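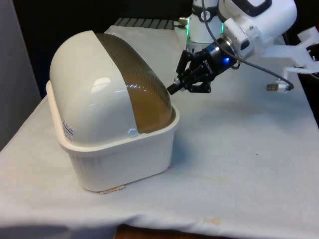

Gripper next to the roll-top bread box, lid closed.

Orkodum Bread Box Set – read me first

This folder holds the recordings made by our student robotics club for the task "open and close the bread box". It was our second project with the arm and the first one we share outside the club. Please read the notes on labels before you train anything, they will save you time.

What is inside

The set has 316 episodes. One episode is one attempt to move the lid, either from closed to open or from open to closed. Each episode has its own folder with the following files:

joints.csv – joint positions and gripper width, one row per time step
side_a and side_b – video from the two fixed cameras
meta.json – operator, task direction, start position, result
notes.txt – free text from the operator, often empty

The videos and the joint file start at the same moment, but the last rows of joints.csv can be a little longer than the video. We cut the extra rows in our own loader and recommend you do the same.

The task

The bread box has a white base with vertical ribs and a domed lid, and part of the lid is a tinted see-through panel. It stands on a white cloth. Between episodes the operator turns the box by hand to a new angle, so the gripper has to approach from different sides. We did not fix the box to the table. When the arm pushes too hard the whole box slides on the cloth, and this is counted as a failed attempt also when the lid did open at the end.

The small round knob is the difficult part. New operators like to grasp it, and the fingers slip. In the later episodes most operators push on the edge of the lid with one finger, which looks less nice but works more often. Both ways are in the data and we did not separate them. If you need this, the field "contact" in meta.json is filled from episode 3 of each session onward, and before that it is blank. 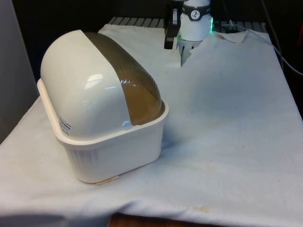
Robotics room, Camacho building, December

We recorded in three sessions. The operators were 15 students, from first year to last year, and for many of them it was the first time they controlled an arm. You will see this in the data. Some paths are very slow, some stop in the air for several seconds while the person is thinking. We kept these episodes on purpose.

Control was done with Bodex, our own small teleoperation program. The replay and labeling tool is called Skameck and lives in a separate folder with its own read me. Skameck needs the meta.json files in their original place, so please don't rename the episode folders.

Labels

The result field can be "success", "partial" or "fail". Partial means the lid moved but did not arrive at the end of its path. Each episode was labeled by two people who had not operated it. Where they did not agree, Jaqueline Escobedo watched the video again and decided. About 2 percent of the labels were changed in this way.

Known problems

The folds of the cloth are different in every session, and sometimes they change inside one session. A model that looks only at the video may learn the folds. We noticed it with our first baseline and since then we split by session, never by random episode.

The glossy lid reflects the ceiling light. In side_b the bright spot can hide the edge of the lid when the box is turned toward the camera.

The gripper width has a small offset in session one – we calibrated it only afterwards. The correct offset is written in calibration.txt and is not applied to the raw files.

Suggested split

Train on sessions one and two, test on session three. If you use another split, please write it in your report, so the other groups can compare.

Use and contact

You may use the set for course work, competitions and research. Please name the club and the Orkodum project. Questions and corrections go to Jaqueline Escobedo through the club mailing list. If you find a wrong label, send the episode number and the time in the video.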